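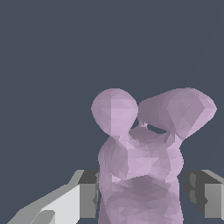

I'm Kenna Niven, and I run Zindeo, a small company that helps other small companies figure out what to spend on automation before they spend it. Most of the folks who call us make things in odd shapes and have already been shown a very nice brochure. We start on the computer, with a gripper and a part, and we stay there until the numbers make sense. The lumpy lavender piece with two fat lobes on top is a good one for this, all bulges and pinched-in spots, with a gray finger coming in on each side. Try a shape like that early and you learn a lot about which fingers belong in the quote (and which ones you can cross off!).

## How we got going

I used to do purchasing for a packaging plant, and I once signed for an arm that spent its first summer under a tarp. The arm was fine. We just hadn't budgeted for the fingers, the guarding, the air line, or the training, and by August there was no money left for any of it. I kept the spreadsheet from that project, and the planning sheet we use today grew right out of it – same tabs, way more rows.

## What we do

We don't sell robots and we don't take a cut from anyone who does. You pay us for a plan. A normal one takes 45 days and ends with a budget you can hand to your boss or your bank, plus a list of questions for the vendors.

We call the first part **Asier**. We go through your parts, pick the ugly ones, and try grips on them in simulation. The second part is **Kasov**, the money side: purchase price, spares, floor space, power, somebody's time to look after it all. You can buy Asier by itself, though people usually come back for the other half.

**Hầu** is our newest thing, a yearly check-in for shops that already own equipment and want to know whether to fix it, add to it, or let it go. We only have 2 shops on it so far and I'm having a great time with both of them.

## Who you'll deal with

There are 5 of us, and you'll talk to me first. I like long phone calls and I will ask what your loading dock looks like. If you have a part you're worried about, send the CAD file along with your note and tell me how many you run in a shift. A budget range helps too, even a rough one scribbled on the back of something.

Page updated Monday, November 26, 2018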